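Ticket: Ants back in kitchen after second treatment
Opened Wednesday, September 29, 2021
Status: waiting on customer

Hello again, and thank you for being so patient with me on the phone this morning! I promised I'd put it all in writing, so here goes. Your technician did the Groltus gel along the baseboards and under the sink, and for almost 2 weeks we had peace and quiet. Then on Sunday the little trail came back — same corner by the dishwasher, same direction, up toward the window.

I've wiped the counters with vinegar every night (my mother swore by it) and moved the sugar and the dog's kibble up high. I also put down 3 of the Zultar bait stations from the hardware store, and the ants walk straight past them.
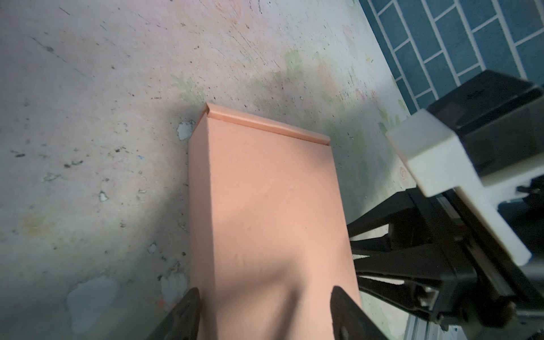 Duangjai Inthanon replied that the vinegar could well be the trouble, as it wipes out the trail the ants follow to the gel, and asked for plain water only within a foot of the bait until the next visit. She also wanted the store-bought stations picked up, so the two baits don't compete.

Well, that makes sense, and I feel a bit silly. Stations are up and the vinegar is back in the pantry. I still see a few stragglers at breakfast — should I leave those alone too? Any morning in the first week of October suits me, after 4 is harder.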